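**Informe de avance: catalogación del fondo de recopilatorios de baile Griltport**

Destinatario: Bianka Bognár, programa de ayudas Amundsen
Responsable: Octavio Paredes
Fecha: 21/04/2025

## Estado general

La fase de identificación de soportes está terminada. El fondo consta de 105 referencias en CD, en su mayoría recopilatorios dobles editados por el sello Presholm. Se ha asignado signatura a todas ellas y se ha cotejado el número de catálogo impreso en el lomo con el grabado en el anillo interior del disco. En dos casos no coinciden; ambos quedan registrados con las dos numeraciones y una nota de procedencia.

La descripción a nivel de pista avanza según el calendario aprobado. Cada entrada recoge título, intérprete, versión (radio edit, extended, remezcla), duración y créditos de remezcla cuando constan en el libreto. Las sesiones mezcladas sin pausas se describen por índice de pista, sin intentar delimitar el punto exacto de transición entre temas.

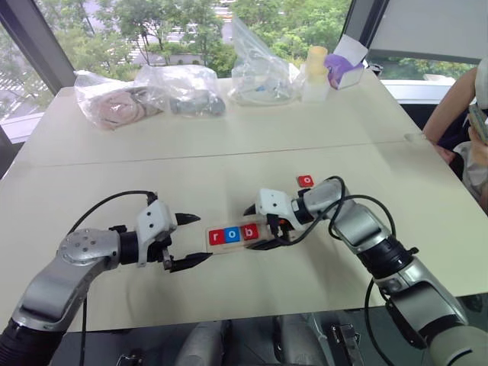

El principal problema sigue siendo la normalización de nombres. Los libretos de la serie Brodus alternan alias, nombres de proyecto y nombres civiles para un mismo productor, a veces dentro del mismo volumen. Se ha optado por conservar la forma impresa en el campo de transcripción y remitir a una forma única en el campo de autoridad. Las atribuciones dudosas se marcan como pendientes y no se publican.

## Extracción de audio

La extracción se realiza en WAV sin compresión, a 44,1 kHz y 16 bits, con suma de verificación por archivo. Dos discos presentan errores de lectura en las últimas pistas - uno de ellos, además, con la capa de etiqueta dañada - y se han apartado hasta localizar otro ejemplar. No se aplica normalización de volumen ni reducción de ruido a las copias de conservación.

## Desviaciones

El escaneado de libretos va con retraso respecto al plan. Los desplegables de varios cuerpos obligan a capturar por secciones y a montar después, tarea no prevista en el presupuesto inicial de horas. No se solicita ampliación económica; se propone trasladar a esta partida las horas sobrantes de identificación.

## Próximas tareas

- Cerrar el fichero de autoridades de la serie Brodus.
- Revisar las duraciones impresas frente a las medidas.
- Entregar a Amundsen la exportación parcial en CSV, con el diccionario de campos.
- Confirmar con Presholm las condiciones de consulta de los fragmentos de audio.

Queda pendiente la conformidad de Bianka Bognár con el traslado de horas.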